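なぜ選手は「お茶」を飲みに帰るのか
クリケットのルールを、なるべく寝ないで読む

世界には、試合のとちゅうでお昼ごはんを食べ、さらにお茶の時間まであるスポーツがあります。クリケットです。しかも、いちばん長い試合は何日も続きます。それだけやって引き分けになることもあり、見ていた人たちは「いい試合だった」などと言いながら帰っていきます。どうかしていると思うかもしれませんが、まずはしくみを見ていきましょう。

チームの人数と役わり

クリケットは十一人対十一人で戦います。片方のチームが打ち、もう片方が投げて守ります。ここまでは野球と似ています。安心してください、似ているのはだいたいここまでです。

グラウンドはおおよそ丸い形で、そのまん中に「ピッチ」という細長い場所があります。ピッチの両はしには、棒を三本立てて、その上に小さな木のかけらを二つのせたものがあります。これが「ウィケット」です。かけらのほうには「ベイル」という名前がついています。

打つ人はバッター、投げる人はボウラーといいます。バッターはいつも二人いて、ピッチの両はしに一人ずつ立ちます。ボウラーは助走をつけて、ひじをのばしたまま腕をぐるんと回して投げます。投げるときにひじを曲げのばしして勢いをつけるのは反則です。ためしにやってみると、ボールはたいてい自分の足もとか、となりの家に行きます。

点の入り方

バッターがボールを打ち、二人がおたがいの場所へ走って入れかわると一点です。この一点を「ラン」といいます。もう一度入れかわれば二点。打っても、走りたくなければ走らなくてかまいません。野球で打ったあとに立っていたら監督に怒られますが、クリケットでは「よく考えている」とほめられることさえあります。

ボールが地面にふれてからグラウンドの境界線まで行くと四点。地面にふれずに境界線をこえると6点です。このときは走らなくてもいいので、バッターは少しえらそうにしています。
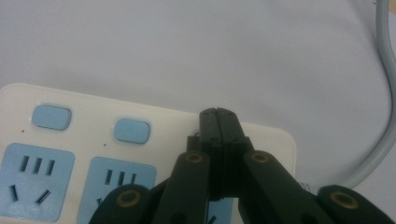
一人のボウラーは、ずっと投げ続けることができるのですか。

続けては投げられません。正しい投球を六回すると「1オーバー」が終わり、次のオーバーは別のボウラーが、ピッチの反対側から投げます。前のボウラーは、間に一オーバーはさめばまた投げてもかまいません。ただし、オーバーの数が決まっている試合では、一人が投げられるオーバーの数にも上限があります。

アウトのなり方

バッターをアウトにする方法はいくつもあります。よくあるものをならべてみます。

ボウルド。投げたボールがウィケットに当たり、ベイルが落ちる。言いわけのしようがありません。

コート。打ったボールを、地面に落ちる前に守る人が捕る。守る人はほとんどがグローブなしの素手なので、見ているこちらの手まで痛くなります。グローブをつけてよいのは、ウィケットのうしろにいるウィケットキーパーだけです。

ランアウト。走っているとちゅうに、守る側がウィケットをこわす。二人のバッターの息が合わないとよく起こります。まん中で「来い」「いや、もどれ」とやっているうちに終わります。

エル・ビー・ダブリュー。足でボールをじゃましなければウィケットに当たっていた、と審判が考えたときのアウトです。細かい条件がいろいろあり、大人が夕食の席で言い合いになるのはたいていこれです。読者のみなさんは巻きこまれないようにしましょう。

おもしろいのは、守る側がアウトだと思ったら、審判に「どうですか！」とたずねることです。これをアピールといいます。たずねないと、審判はアウトを告げないことがあります。授業で手を上げないと当ててもらえないのと少し似ていますが、クリケットの選手のほうがずっと大声です。

試合の長さはいろいろ

むかしながらの「テストマッチ」は国どうしの試合で、今はふつう五日間です。お昼の休みとお茶の休みがあるのはこのためです。暑い日に一日じゅう立っていたら、お茶くらい飲みたくなります。

もっと短いのが「ワンデー」で、国どうしの試合では両チームが五十オーバーずつ。さらに短い「T20」は二十オーバーずつで、三時間ほどで終わります。短い試合ではバッターがどんどん大きく打つので、ボウラーは気のどくな目にあいがちです。

点数表を読んでみよう

クラットサイド（Clatside）とグレルサイド（Grelside）という二つの町の、少年少女チームの試合を見てみます。10月に行われた、十オーバーずつの短い試合です。

先に打ったクラットサイドの点数は「60-3」でした。60点取って、3人がアウトになったという意味です。「六十たい三で負けた」と読んで、がっかりして帰らないでください。まだ相手は打ってもいません。

次にグレルサイドが打ちました。勝つには61点が必要です。一番バッターのサカラウスカスさんは14点を取りましたが、そのあと、境界線の手前でマンディスさんに捕られました。本人によると「風のせい」だそうです。グレルサイドはけっきょく60点に届かず、クラットサイドが勝ちました。

クラットサイドのコーチ、アウストラ・スプロギスさんは、初めて試合に出る子にはこう話すそうです。

「分からないことがあったら、となりの人に聞きなさい。となりの人も分からないことがあるから、そのときは審判に聞きなさい」

家でやってみるなら

道具がなくても、やわらかいボールと空き箱があれば練習できます。箱を立ててウィケットのかわりにし、下から軽く投げたボールを打ちます。広い公園で、まわりに人がいないところを選びましょう。打順でもめたら、ボールを持ってきた人が最後に打つと決めておくと、わりとうまくいきます。

ことばのメモ

ウィケット：三本の棒とベイルのこと。なのに「アウト一つ」のことも、ときにはピッチのこともウィケットと呼びます。名前をつけるのに飽きていたのかもしれません。

ダック：一点も取れずにアウトになること。英語で「アヒル」です。数字の0がアヒルの卵に似ているから、といわれています。

センチュリー：一人のバッターが一回の打席で百点取ること。やった人はバットを高く上げてよいことになっています。ダックの人は上げません。

（2026年4月16日更新）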